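Notebook, December, continued from the previous page
Work on the delegation handbook, conference services side

Started at 8:30 with the speakers' list for the Clisitz consultations. The old template counts a joint statement as one delegation, but the presiding table in Clurkthorpe wants every co-sponsor listed separately. I changed it in the master copy and left the old version in the archive folder.

The translation memory from Bovance has now 810 entries. I compared it with the glossary of the Lawal protocol and found 78 terms which differ. Most are small things, for example "observer" and "observer entity". Three are serious, they touch the credentials chapter, and I do not want to decide them alone. Marked in yellow.

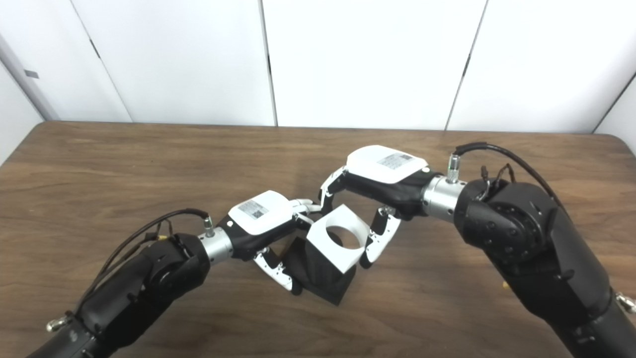
Two arms with the two-toned cube, held over the table.

After lunch I read the note verbale section again. The closing courtesy formula is still missing in the short form. I remember we discussed this in spring — the short form is for circulars only, and there the formula can stay out. I should write this rule on the first page of the section, every new colleague asks it.

Seating plan: alphabetical order in English, starting from the drawn letter. The script fails when a delegation uses a long official name with "the" in front. Fixed for the plenary, not yet for the side rooms.

Circular 319 went back to the registry with the wrong annex. Corrected annex is in the shared tray, please do not use the printed one.

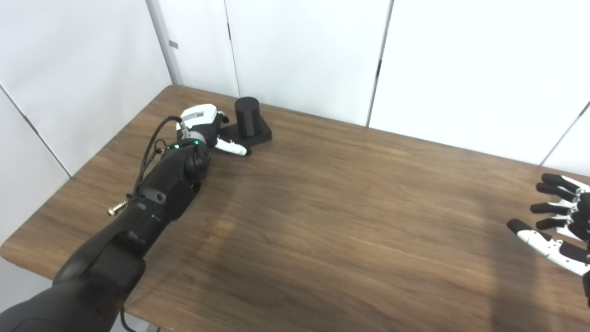

Can a delegation change its speaker after the list is closed?
The name may be changed until the meeting opens, but the place on the list stays the same.

To do: yellow terms, side room script, ask Bovance if the next export can keep the accents. The French names came out badly again.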